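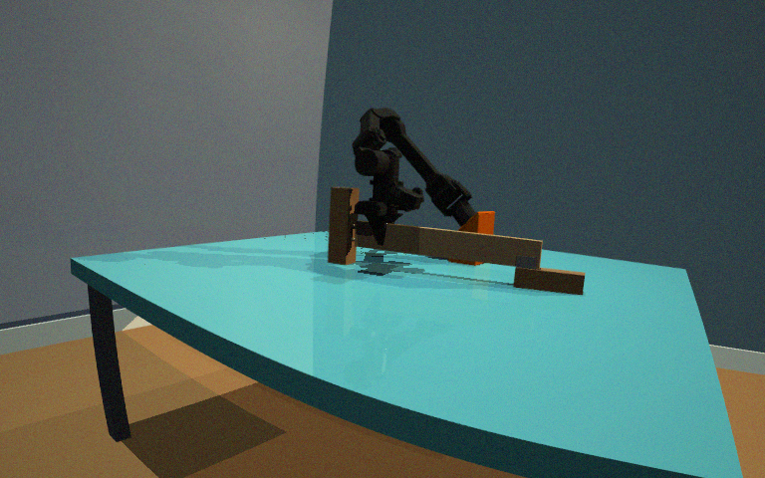

Progress Report: Adams Street Storm Drain and Roadway Replacement
Submitted to the Ukcombe Public Works Department by Voltden Civil
Friday, July 17, 2026

Summary

Work is on schedule for the first two phases and behind on the third. The new storm main is in the ground from the Plisow Road intersection to the school driveway, a length of 1,108 feet. Curb and gutter has been poured on the north side. The delay in phase three comes from a gas service that was not where the utility drawings showed it, and we explain our plan for that further down.

Work completed this period

Crews finished trenching and pipe laying for the main line. All joints were checked before backfill, and the backfill was placed in lifts and compacted. The testing lab took density readings at each structure. Two readings near the church parking lot came back low. We dug out that stretch, let the material dry, and put it back. The retests passed and the lab sheets are attached as Appendix A.

We set 19 catch basins and 4 manholes. One of the manholes had to be shifted east to clear an old brick sewer that is still in service. The revised location was approved in the field by the department's inspector and is marked on the as-built drawings.

Subgrade preparation is done on the north side of the road. The old pavement was thicker than the borings suggested, so removal took longer and we hauled off more concrete than we had estimated. We are not asking for extra payment on this item – it falls within the unit price.

Work in progress

The south side sidewalk has been sawcut and removed as far as the bus stop. A temporary gravel path is in place and is being checked each morning. Forms for the ADA ramps at Plisow Road are up, and we are waiting on the inspection before we pour.

Phase three delay

The gas line crossing at the east end sits higher than shown and conflicts with the planned storm pipe. The last 400 feet of pipe cannot be laid until it is lowered. We stopped work there the same day and notified the gas company and the department. The gas company has given us a tentative date for its crew but has not confirmed it in writing. In the meantime we moved the pipe crew to the side street laterals, which were planned for later in the season.

If the gas work happens when promised, final paving will slip by two weeks. If it does not, we will ask to meet with the department to talk about paving the west end first and coming back for the rest.

Traffic and access

One lane has stayed open in each direction during the day. Since the change to the signal timing in March we have had fewer complaints about backups at Plisow Road. Three driveways were blocked longer than the notice said while the concrete cured. Those owners were contacted and steel plates were put down the next morning.

Safety

No lost-time injuries. One trench box was taken out of use after a weld was found cracked during the morning check, and a rental box is being used until it is repaired.

Budget

Spending to date is in line with the percentage of work complete. One change order is pending, for the relocated manhole. A second is likely for the gas conflict, mostly standby time and remobilization – we will send figures once the crossing has been lowered.

Planned for next period

Pour the ramps at Plisow Road
Finish the side street laterals
Form and pour south side curb
Place stone base on the north side
Complete the gas crossing, subject to the utility's schedule

Items needed from the department

Signed approval of the manhole change order
A decision on the tree at the corner lot, whose roots are under the new sidewalk line
Contact for the school's summer program, so that we can arrange deliveries outside of drop-off hours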